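My Computer Will Outlive My Patience

March 6, 2021

I have been meaning to throw out the old computer since September, and I want it on record that I have moved it four times in that period. It went from the desk to the floor, from the floor to the closet, from the closet to the hallway when we needed the closet, and from the hallway back to the desk, where it now sits, plugged in, smug.

The thing that started all this was a new computer. I did not want a new computer. I wanted the old one to open a photo in less time than it takes me to forget which photo I was opening. But I mentioned this to Santino, my brother-in-law, and Santino has opinions about hardware the way other people have allergies. By the end of dinner I had been talked into something with a glowing fan. It cost a little over $1000. The fan glows purple. I have never found out how to stop it.

So now I had two, and I learned that getting rid of a computer is a part-time job.

The town of Hernmont will take a mattress. It will take motor oil and a dead Christmas tree. It will not take a computer, except on one morning in the spring, by appointment, and the appointments go fast. I called to ask what people do the rest of the year. The woman on the phone said, "They mostly keep them." I have thought about that sentence a lot. Think of all those basements.
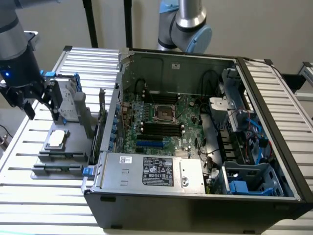

Photo: Wenceslao Zapata

The next stop was the thrift store on Saavedra Street, which has a sign on the donation door listing what it won't accept. Computers are third, after cribs and before "anything wet." I stood there holding mine and read the whole sign twice, in case there was a footnote. A man behind me was trying to donate a treadmill. We nodded at each other like two people at the DMV.

Then I tried selling it. I listed it for $80, which seemed modest for a machine that had once cost me a month's rent. In the first hour I got three messages. One asked if it was available. I said yes and never heard from that person again. One offered me a fish tank. The third wanted to know whether I'd take $15 and deliver it to Fencombe, which is forty minutes away and has a toll. I said I'd think about it, and the worrying part is that I did.

Meanwhile there was the matter of what was on it. Everybody warns you about this. You can't just hand a stranger your hard drive, they say, as if strangers were lined up. So I sat down one evening to clean it off and found that I own some 3000 photographs, and that a good part of them are of the same cat on the same chair. I found my taxes from the year I tried to be a freelancer. I found a folder called "Novel" with one file in it, and the file was a grocery list. I found the whole correspondence with our old landlord about the bathroom ceiling, and I reread it start to finish, and I got mad all over again about a ceiling that is now somebody else's problem.

It took me four evenings. I deleted maybe a tenth of it. The rest I copied to the new computer, where it will wait for me to do this again in ten years.

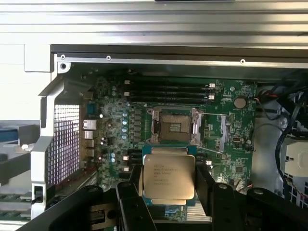 Xeon, meet socket.

I should say a word in favor of the old machine, because I have been rude about it. It came from Timano, a little shop next to the dry cleaner that is now a different dry cleaner. The owner put it together for me and wrote the receipt by hand, and under "warranty" he wrote "come see me." I did go see him, twice. Both times he blew some dust out of it and wouldn't take any money, and the second time he gave me a lecture about keeping it on the carpet. I moved it up onto two phone books. When did you last see a phone book? They went in the recycling with no appointment at all.

The new one has a warranty too. It's eleven pages, and I'm supposed to register for it at a website that wants to know my birthday.

Anyway, you'll have guessed how this ends, since I gave it away at the top. The listing expired. Fencombe guy stopped writing. My wife asked whether the computer was going to live in the hallway for good, in the tone where the question mark is a courtesy. I set it back up on the desk just to get it off the floor, and then I turned it on to see if it still would, and it did, after a while. I made a sandwich and came back and it was ready.

It turns out to be very good at playing the radio. It can't do much else at the same time, but then neither can I. The purple one is in the other room, being fast.

I've put the Hernmont drop-off morning on the calendar. If anyone reading this wants the thing before then, it's free, and I'll throw in the monitor. I am not driving it to Fencombe.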